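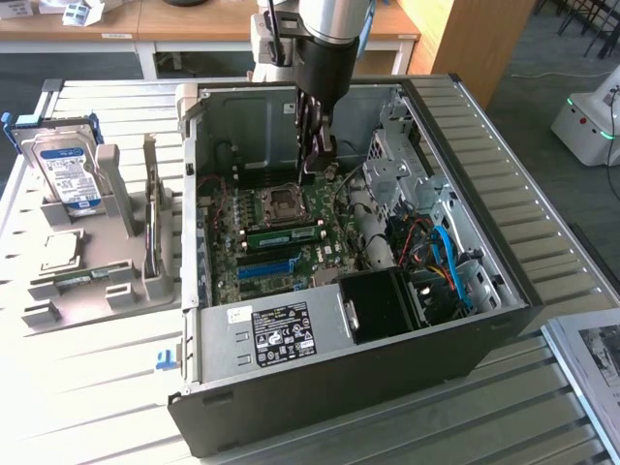

Handout 2, page 28

## Reading a vendor's claims: the Indura bench kit

Gernstead sells Indura as a "complete refurbishment cell" for old desktop PCs. You get an arm, a two-fingered gripper, a slotted bench and a parts holder. Skarnley resells it with a training package. Read both brochures before Friday and bring a pencil.

**What the kit is asked to do**

- Place a processor in its socket
- Seat a memory module between its latches
- Return a hard disk to its caddy

All three parts have their own spot on the holder beside the tower. Ask what that is worth. In a repair shop parts come in a tray, or a bag, or still stuck in the machine. If a person has to lay everything out first, whose minutes are those, and are they in the brochure's figures? (I couldn't find them.)

**The case itself**

Look at the right-hand side of the tower: black cables in a heap, a blue flat one looping towards the front edge. Rigid parts are the easy half of this job. The brochure's task list has no line for cables at all.

The chassis is also held at a corner by a block. Fine, but the price list gives one block pattern per case model, and a mixed batch of 300 machines could need a drawer full of them.

**The numbers**

Gernstead quotes 500 insertions "without operator correction". It doesn't say:

- which part was inserted
- whether the same tower was used throughout
- what counted as a correction

The Ngui add-on is said to fix alignment on unfamiliar boards. No trial is cited, so treat it as a promise.

**For the seminar**

Write one page on whether you'd lease this kit for a small repair shop. State what you would want to watch it do, on your own machines, before signing. "It looks precise" will get no marks.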